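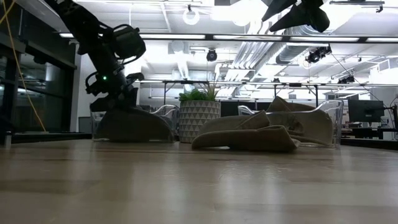 Fig. 1. Left gripper on the folded cloth, planter in the middle, right gripper raised above the crumpled towel.

Today's method is the one the Arkero group calls staged imitation, and I'd like to go through it slowly. Please keep Fig. 1 beside you as you read!

Cloth is hard for a learned policy – push a finger into it and the shape you planned for is gone. The usual approach trains one network on whole demonstrations, start to finish. Arkero instead cuts each demonstration into short stages and trains a small network to guess which stage the arms are in, and that guess is fed to the main policy along with the camera views.

With 26 demonstrations per task the staged version did clearly better than the plain one. With 3000 the two were hard to tell apart, which I find rather lovely, and we'll spend most of the discussion on why that might be. Notice too that an object standing between two cloths of similar color is a nasty test for the stage guesser (section 2 of the reading has more on this).

For next time, read Sukprasert up to page 14 and bring one question, even a small one.

Notes by Defne Şimşekoğlu, Nonisitz Robotics Course | Contact | Back to top

Comments

ernetti_fan: Does the stage guesser see both arms or only one?

Defne: Both, all the time – good question, we'll draw it on the board.

M.: Thank you for putting these up so early!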